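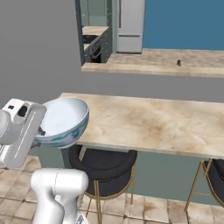
On Replacing the Household Recipe File

The household recipe file has been retired after many years of service. It consisted of a gray accordion folder, two shoeboxes, and a spiral notebook that had belonged to my mother-in-law. A review carried out in February found 745 separate recipes on cards, clippings, envelopes, and the backs of bank statements. Of these, 121 had been cooked at least once within living memory. The remainder had been kept on the general principle that someone might want them.

This post sets out how the work was done, for the benefit of readers who have written to ask about it since I mentioned it in passing last winter.

The first step was to establish what would be kept. My original rule was that any recipe not cooked in the past ten years would be discarded. That rule was withdrawn within an hour, when it was found to exclude the plum cake. A revised rule was adopted, under which a recipe was retained if it had been cooked, if it was written in the hand of a relative, or if a member of the household objected to its removal. Objections were to be made in person and at the kitchen table. My husband made a great many of them, chiefly on behalf of soups.

Duplicates were considered next. The file held 4 versions of the same cornbread, differing only in the amount of sugar. They were tested on successive evenings and the least sweet was selected. I recognize that this decision will not be accepted in all parts of the family. The other cards have been placed in an envelope and may be consulted on request.

Handwriting presented the greatest difficulty. My mother-in-law used a private system of short forms, in which "b." could mean butter, bake, beat, or brown. Her instruction for the dumplings reads, in full, "b. until b., then cover." I am grateful to Duyên Tô, who cooked alongside her for many years and was able to settle most of these questions over the telephone. The dumplings remain unresolved. We have recorded both readings.

Units were left as written. There was some discussion of converting everything to weight, and Feng-yi Man, whose baking I respect, argued firmly in favor of it. I accept that a scale is more reliable than a cup. However, several of the older recipes call for "the small blue cup," and the cup is still in the cupboard. It seemed proper to write the cup into the record and to store it where it can be found. Its capacity has been noted on the inside of the cover in case of breakage.

The new file is a single binder with tabbed sections. I gave fair consideration to keeping the recipes on the computer and typed up 92 of them before stopping. The typed pages were clear and easy to search, and I did not enjoy cooking from any of them. The originals carry grease marks, corrections, and remarks such as "too much for six" and "not for Aunt," and these did not survive typing. The cards have therefore been placed in clear sleeves, two to a page, with the typed copy behind where one exists.

Sections are arranged by occasion. Weeknight meals come first, followed by company, holidays, illness, and food to be carried to other people's houses. This last section is larger than expected – my mother-in-law was evidently called upon often – and I have found it the most useful of all. A casserole that travels well is not easily identified from the ingredients alone. She marked hers with a small star.

Pages that were kept but have never been cooked are held at the back. One will be tried each month. The first, a cabbage and apple bake clipped from a newspaper, was served in February and has been moved to weeknight meals, with the caraway reduced by half.

Requests for the plum cake should be sent to the usual address. Please state whether you own a nine-inch pan.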